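Shelf Picking House Rules: Frequently Asked Questions
Traltura Robotics Workshop, Larlow building

We get lots of mail about how we run our snack shelf work, and we love it! Most of it comes from people setting up a first arm of their own. The answers are our own house rules, shaped by plenty of good arguments at the bench. They don't replace the safety standards that apply where you are, so please read those first.

Who has to follow these rules?

Anyone who powers up an arm in the workshop, students and visitors included. If you've only come to watch, you need the section on people and stop buttons and you can skip the rest (although we hope you won't).

Why snacks?

They're cheap, they come in wonderfully awkward shapes, and everybody already knows what they are. A candy bar in a wrapper, a little box and a container with a round lid each ask something different of a two-finger gripper. Add a clear acrylic rack with steps and you have a seriously good test of depth sensing. 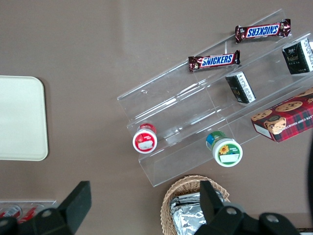

Clear plastic is also where most new teams come unstuck, so the rule is simple: never let the arm plan a path from depth readings alone near an acrylic surface. Measure the rack by hand, put its outline into the planner as a solid block, and leave 8 mm of clearance on every side. When the rack moves, even by a nudge, measure again.

Does the layout have to be identical every time?

No, and please don't make it so! We want things turned, tilted and upside down. What we do ask is that the layout gets written down before the run begins. Our Callel log sheet has a line for each item: which tier, which way the label faces, lying or standing. If you change something halfway through, close the run and start a new one under a new number. The last sheet we filed was 1506, and we can still look up what was on the table for any of them.

How hard may the gripper squeeze?

Start low and work up. Every item gets its own force limit, found with a spare one you don't mind crushing. Foil-wrapped things dent easily and wrappers tear at the crimp, so grip bars across the middle. A crushed box comes off the table and goes on the sheet as damaged. Don't turn it around to hide the bad side, tempting as that is.

How fast may the arm move?

With anyone inside the taped line, 200 mm per second at the tool, no exceptions. We also keep to that limit whenever the fingers are over the rack, people or no people. You'll be surprised how much you learn from watching a slow approach.

Where do people stand, and who holds the stop?

One person holds the stop button and does nothing else. No typing, no phone, no fixing the tray. If that person needs a break, the arm stops first and then the button changes hands. Reaching over the table while the arm is live is out, even for a tiny fix. And yes, the stop gets pressed once at the start of each session so we know it works. For an injury or a fire, stop the arm and call 911.

What do you check at the wrist before a run?

We use the Takács check, named after the old arm we first wrote it for. It takes a couple of minutes:

1. With the power off, try each finger bolt by hand. None should turn.

2. Wipe the fingertips and look for bits of wrapper or tape.

3. Clean the camera lens with a dry cloth.

4. Bring up the wrist view and make sure both fingers show and the work area between them is clear.

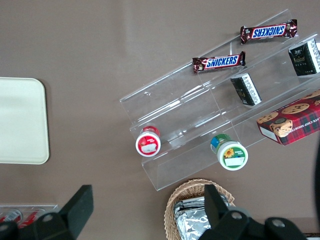
5. Open and close the gripper twice at low speed, away from the table.

6. Initial the sheet.

Can we eat the snacks afterward?

Sorry, no. Anything that has been on the test table stays a test item for good, sealed or not. Food for humans lives in the kitchen, and the two never swap places.

May we copy these rules?

Please do! Change the numbers to suit your arm, keep the stop button rule as it is, and write to us when you find a gap. The speed limit over the rack came from a reader's letter, and we'd be thrilled to add yours. The next revision goes out in June.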